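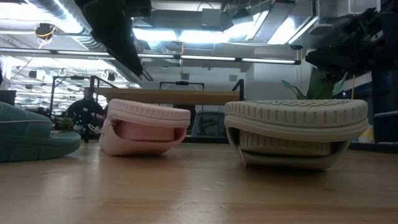
Issue 44, page 3

Teaching Two Arms to Turn Slides Over and Pair Them

Jetolside workshop notes, Tue 24 February

These notes cover recording demonstrations for the footwear task on a two-arm setup driven by remote control. The task is simple to say: slide sandals lie on a table, some with the sole down and some upside down, and the arms have to turn them sole down and set them side by side. It is harder to record well than it sounds. A thick molded slide is light, it springs when you squeeze it, and the only thin part to hold is the strap.

You should already have the arms calibrated and the leader handles talking to them. If you haven't done that, the Dostero setup page in the October issue goes through it.

What you need

A wooden or matte table within reach of both grippers. Slides in different colors and sizes, with straps in one wide piece. Buckles and toe posts are a different job and should go in a separate set. You also need a logging program that can throw away a take with one key. We use Ernalier, but any recorder that saves joint positions and video on the same clock will do.

Laying out the sandals

Leave more space between the sandals than you think you need. A gripper finger coming down between two soles has to have room to open, and the first thing a new operator does is knock the neighbor. Teal, pink and cream slides work well together as a starting set, as the operator can call out which one is next without any doubt.

Mix the starting positions. A sandal that is upside down rests on its strap and rocks when touched. One that is sole down sits flat and slides when pushed. If every take begins with the same sandal flipped, the arms learn the spot on the table and ignore the shoe. Change which one is upside down, change the direction the toes point, and now and then put one near the edge of the reach.

Loose cords and tags can stay on if they are short. Longer ones catch on the finger when it backs out, so tuck them under the strap or cut them off before you start.

Turning a sandal over

1. Bring one gripper down from above, beside the sandal, with the fingers open. Stop a finger's width over the table. Keep the other arm high and out of the way.

2. Close on the rim of the sole, near the heel. Grooved rims give a better hold than smooth ones. Don't go for the strap on an upside-down sandal - it is under the weight of the shoe and you will end up dragging it.

3. Lift straight up until the strap clears the wood. Wait a moment. If the sandal swings, let it settle before you turn it. The policy will copy whatever you do here, including any shaking.

4. Roll the wrist so the sole comes around to face the table. If the wrist runs out of travel partway, bring in the second gripper, take the toe end with it, let go with the first, and finish the turn from that side. Do the handover at the same height each time.

5. Lower until the sole touches. Open the fingers slowly. Back out along the line you came in on, then go up.

A sandal that is already sole down needs no turning. Take it by the strap with one finger inside and one outside, lift it just clear, and move it. Sliding it along the table is quicker but it leaves marks on the finish, and a rubbery sole sticks and jumps.

Setting a pair together

Put the first one down where you want the pair to end up and leave it alone. Bring the second one in from the outside, toe pointing the same way, and set it down with a small gap. Trying to close the gap in the air is where most takes go bad. Set it down first, then nudge it over with the closed fingertips.

With an odd number of sandals, or with colors that don't match, decide before the session what the finished table looks like and write it on the task card. Our card says sole down, toes away from the operator, in a row. Every operator has to finish the same way or the takes can't be used together.

Driving the arms

Move slower than feels natural for the first session. A good take for a single flip runs a little long and has no backtracking in it. Speed comes up by itself after a day of practice, and the slow takes are still worth keeping.

Watch the grippers directly when you can. Operators who stare at the screen tend to overshoot on height. If you have to work from the screen, keep the view from above for lining up and the side view for the last bit of the descent.

Don't park an arm over the table and forget it. The idle arm is part of the recording. Pick a rest pose, a bit above the outer sandal, and return to it after each flip.

Which takes to keep

Keep takes where the grip slipped once and the operator recovered cleanly. Those teach the arms how to get out of trouble. Throw away takes where a sandal left the table, where someone reached in with a hand, or where the two grippers touched each other. If you are unsure, throw it away and record another.

Stop and rest every 5 minutes or so of driving. Tired hands make jerky wrist turns, and you won't notice until you play the files back.

For the full set we recorded 290 takes. The first policy trained on them handled single flips well and was poor at handovers, so we went back and recorded more handovers with the larger sandals only. That helped more than adding the same number of easy takes would have.

Common problems

The finger slides off the rim. You are gripping too high on the sole. Go lower, so that the fingertip sits past the middle of its thickness.

The sandal folds when gripped. Too much force, or you are on the strap. Set the gripper limit down and take the rim.

It lands upside down again. The wrist was not fully around at release. Add a short pause just over the table and check the angle before opening.

The strap hooks on the way out. Open wider and back out level. Lifting early brings the sandal up with you.

The same motion plays back differently on the second day. Check whether the table has been moved. We put tape on the floor at the legs after losing a morning to this - do it before the first take.

Next issue: the Sepúlveda hand-guiding method, where you hold the arm itself and walk it through the turn, and when it is worth the extra effort over remote control.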